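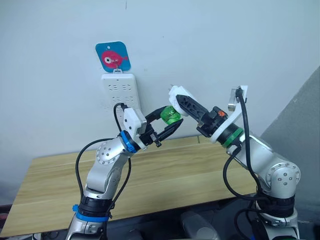

Culow Records Two-Arm Plug Tasks for Robot Training

October 1, 2021 is not used by the company as a launch date for anything, but it is when the first batch of recordings closes. Until then, operators at the firm's workshop in Wutar are spending their shifts on one small job: getting a pair of robot arms to handle an electrical plug.

The arms are driven by hand. An operator moves a set of controls, the arms follow, and the computer stores the joint positions along with video from the cameras. Each run from start to finish is saved as one example. The examples are then used to train a program that is meant to do the same job without an operator.

Culow had 329 usable examples of the plug task at the last count. The target for the batch is 600.

"We picked plugs because they are hard," said Zoila Huamán, who runs the recording work. "A block can go down a little crooked and it still counts. A plug has to be lined up, and the prongs have to be turned the right way before you push."

The power strip is mounted upright on a white wall behind a wooden table, with a blue sign carrying a cartoon fish above it. One arm can hold the white plug while the other works close beside it with a second, green piece. Both arms use black grippers. The wrist rings are different colors, blue on the left arm and green on the right, and the operators call the arms by those colors when they talk to each other.

Working with two arms slows things down. The grippers have to come within a short distance of each other in front of the strip, and an operator who hurries one arm can easily bump the other. Runs with a hard bump are marked and set aside. Runs where the plug slips and is picked up again are kept.

Keeping the second kind was a change made in the spring. Manolis Balaskas, who trains the models, said the early recordings were too clean.

"Every one of them went right the first time," he said. "So the program had never seen a plug held at a bad angle. When it got one, it just kept pushing at the strip."

Operators now start some runs with the plug already turned in the gripper. They also change which socket they aim for and where the arms begin. A sheet at the station lists the starting setup for each run, and the operator checks it off before recording.

Hiu-tung Lai has recorded more of the runs than anyone else on the team. She said it took her most of a week to stop looking at her own hands.

"You watch the tips of the grippers and that's all you watch," Lai said. "If I think about my elbows I'm going to miss."

Lai works in blocks of 2 hours and then trades places with Chin-lung Yuen, who reviews the files. Yuen trims the idle time at the beginning and end of each run, checks that the video and the arm data line up, and writes a short label saying what was done. He rejected 97 runs from the current batch, most of them for timing problems between the cameras and the arms. A software fix for that went in last month, and he said the number of bad files has dropped.

Cable handling has been another nuisance. Each arm has black cables running along its length, and if they pull tight the wrist does not turn as far as it should. The crew checks the loops at the start of each shift and again after lunch.

The work is paid for in part by Lirnier, which builds test benches for small appliances and wants robots that can plug in and unplug units between tests. Li-hua Su, who manages the project for Lirnier, said the company does the job by hand at present and has no date for changing that.

"We'd like to see it work on our own strips first," Su said. "Ours are under a bench, and the light is poor."

Culow plans to record a smaller set at a Lirnier bench in October, using the same arms on a rolling base. Balaskas said he expects the program to do badly there at first, and that the new runs will be mixed in with the ones from the workshop before the next round of training.

The company has not decided whether to release the recordings. Huamán said other groups have asked for them, and that the files would need better labels before they went out. Yuen has begun redoing the oldest ones.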